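Last updated Aug 4, 2022

# Renting a table at the Pledach Flea Market: your questions

**How do I get a table?**
Fill out the form at the Skallel Street office and pay the deposit. Emailing us a photo of your grandmother's lamp is not an application, though we did enjoy the lamp.

**What does it cost?**
The same as last August. We looked into charging more and were shouted at.

**What can I sell?**
Used household goods, books, clothes, toys, records, tools and small furniture. "Small" means you can carry it in from the parking lot without asking a stranger to take the other end.

**What can't I sell?**
Live animals, fireworks, mattresses, homemade pickles, and anything you'd describe to a customer with a wink.

**Can I share a table with a friend?**
Yes. Decide before you arrive who gets which half. We own masking tape and will use it, but we won't listen to both sides first.

**May I bring my own shelves or a rack?**
One shelf unit that sits on the table is fine. Clothes racks go behind you, out of the aisle. If it wobbles when you breathe on it, leave it home.

**When can I set up?**
Doors open to sellers at 7. People who turn up at 5 get to look at the doors.

**Do I need to make change?**
You do. The snack counter isn't a bank, and the folks at Fiore Coffee next door have asked us to mention that they aren't one either.

**How should I price things?**
Lower than you think. You may have paid $500 for that bread machine, but your customer has a five and some lint.

**Is there Wi-Fi?**
There is a network called Idik. It has been known to load a page.

**What happens to stuff I don't sell?**
It goes home with you. Last year we found a full set of encyclopedias in the restroom, and we have a pretty good idea whose they were.

**Can I get my deposit back if I cancel?**
Up to a week ahead, yes. After that it goes toward new light bulbs, and you have our thanks.

**Who do I call with other questions?**
The office, extension 787. Let it ring. The phone is at the far end of the room and so are we.

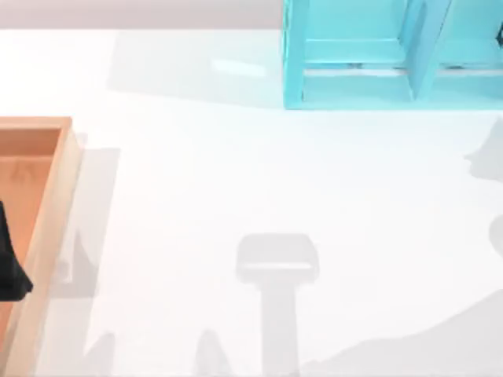
*White tabletop with a turquoise shelf unit on it.*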